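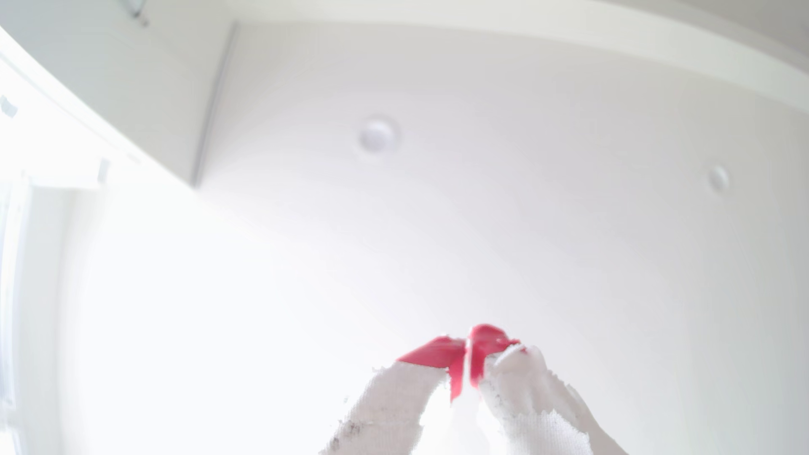 Fig. 1. Two-finger gripper, padded tips facing up, near closed.

Home | Syllabus | Handouts | Labs | Contact

2018-05-23
Muireann Lenihan

Handout 7: The Kurnorex Gripper Kit

The kit is sold by Odamier as an add-on for small arms. It comes as a finger pair, a wrist camera mount and a driver board. List price in April was 762 with the board and 300 for the fingers alone. The tips on our set are red pads; the fingers behind them are wrapped in a white textured cover.

7.1 Points to check before use
- Tips meet evenly along the closing line. A step between the pads turns small parts as they are gripped.
- Cover is clear of the pad faces. Trim stray fibers.
- Open and close limits are stored on the board, not in the host script.

7.2 Test task
Chess pieces on a roll-up board. Upright pieces are approached from above and held at the sides. Pieces lying on their sides, such as the pawns at the left of Fig. 2, need the wrist turned across the long axis first. Glare on white squares lowers contrast for the camera; record the lamp setting with each run.

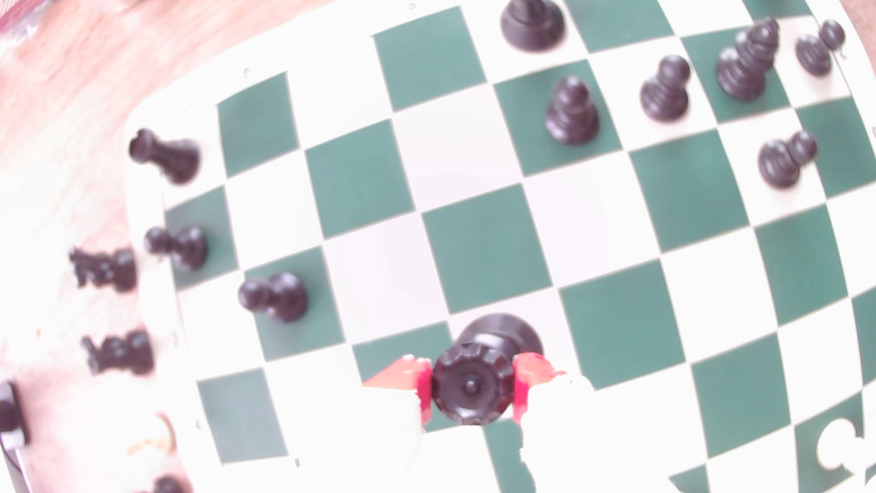 7.3 Logging
Enter each grasp as held, slipped or missed. The Birncombe log has 229 grasps so far. Send files to Marius Mocanu before the lab.

Contact: M. Lenihan, room 2665 | Back to top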